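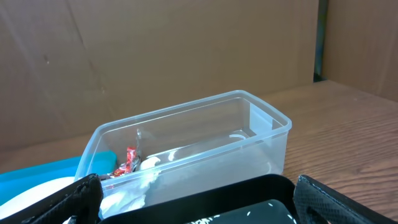
Clornmont households invited to give the lunch container a second life this June

The Tulach Kitchen Table Project is delighted to announce the return of its much-loved container sort, which will run through the whole of June at the Tulach community rooms in Clornmont. The program invites local households to gather up the plastic containers, odd lids and forgotten lunch boxes that have been multiplying in their kitchen cupboards, bring them along in a bag or a box, and spend a friendly couple of hours sorting, emptying, washing and matching them at one of the long tables.

Last year's sort brought in 1,710 containers and lids from 384 households, and the organisers have been hearing ever since from people who went home with a cupboard that finally closed. There were lids that had lost their containers years ago, containers that had been used for everything from pasta salad to picture hooks, and a great many that arrived with the remains of somebody's afternoon still inside – lolly wrappers, scrunched-up tissues, bits of clear packaging, the odd bread tag. All of it was welcome, and all of it will be welcome again.

"People apologise at the door for what they've brought, and I always tell them to come in and sit down," said Jurgita Lūse, who coordinates the program. "A clear container with a lolly wrapper and a tissue in one end is a perfectly good container. You tip it out, you give it a wash, you find it a lid, and you've got something to put tomorrow's sandwiches in. I've done it with my own more often than I'd care to say, and my children's lunch boxes could keep us going for a week on their own."

Each session begins with a cuppa and a quick look at what everyone has brought. Visitors then work through their own bag at their own pace, starting with the emptying out. Bins for soft plastics, paper and general rubbish stand at the end of every table, and the wash-up area next door has two deep sinks and plenty of tea towels. Once everything is clean and dry, the matching begins, and this is the part that tends to get noisy. Lids are laid out by shape and then by size, and anyone with a bare container is free to wander along and try whatever looks likely. Colours are not expected to match! A bright blue lid that fits is far more useful than a clear one that almost does.

Anything a household no longer wants goes onto the swap shelf, where other visitors can help themselves. Rectangular containers with a good firm rim are always the first to go, followed by the small round ones that suit nuts and sultanas. Pieces that are cracked or badly warped will be set aside and taken to the Markon collection point after the last session of the month.

New this year is a short practical talk on keeping the cupboard in order afterwards, given by Dušan Ďurica of Uibo, the Clornmont homewares shop that is supplying this year's labels and drying racks. His advice covers stacking containers without their lids, standing the lids upright in a tray of their own, and choosing a couple of sizes and sticking with them.

"I used to have a drawer at home that I was frightened of," said Mr Ďurica. "I'd open it and something would spring out, and I'd push it back in and lean on it. We went through the lot one wet afternoon, and I think we kept 24 pieces in the end. I can put my hand on any of them now, and my wife has stopped buying new ones, so I'm very happy to stand up and talk about it for as long as people will listen."

Sessions are free and open to all ages, and children are warmly encouraged to come, as they are very often better at matching lids than the grown-ups. Morning sessions start at 10 am and afternoon sessions at 2 pm. There is no need to book, although groups of more than six are asked to let the organisers know beforehand so that an extra table can be put out. The rooms have step-free access from the car park, and chairs with arms are available for anyone who would like one.

Visitors are asked to bring containers more or less as they come out of the cupboard or the school bag. Glass dishes, takeaway cutlery and drink bottles can't be included this time, but the organisers hope to run a separate bottle and flask session later in the year if there is enough interest.

Media enquiries and requests to visit a session should be directed to Jurgita Lūse at the Tulach Kitchen Table Project, Clornmont.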